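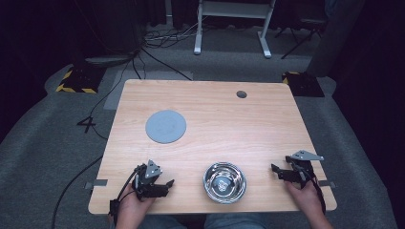 Does the Greltum handheld kit come with both grippers, or do you have to buy the second one separately?
Both are in the box, left and right, with one cable each.

Reading time: 2 min
Print | E-mail

randi_a
Thanks for that! I'd been going back and forth over the product page all evening (it only ever shows the left one, which had me worried). Has anyone here used the pair for longer than a weekend? We're looking at it for recording simple tabletop jobs, moving a bowl onto a pad and so on, and my boss wants an opinion before he signs anything.

Devendra A.
Hi Randi, welcome! I've had ours since August and I'm fond of it – I'll say that up front so you can weigh my words accordingly. We've recorded 1,000 short runs, mostly kitchen things, and the jaws still close evenly. Shiny steel bowls take some practice. Go for the rim and come in slowly, and do a few runs that you plan to throw away.

mbeki_alaric
I'll have to disagree with my friend Devendra a little. The grippers are fine, but the cables drive me up the wall. Mine loop down past the wrist and catch on the table corner whenever I reach across. For this money I'd expect a wireless option. Prekumora has one, and I'd look there first.

Devendra A.
Fair point on the cables, though I tried the Prekumora pair and had to stop and charge after 39 minutes, right when I'd found my rhythm. I'll take the cable, thank you very much!

ravi_y
Sitting down or standing up? I sit, with the table edge just over my lap, and my arms get tired much later that way. I still stop after 24 runs and go make tea.

mbeki_alaric
Standing. Okay, I'll try a chair before I complain again – but I'm not taking back what I said about the price.

randi_a
This is so helpful, all of you. I'll ask Greltum whether they sell a longer cable and post what they tell me.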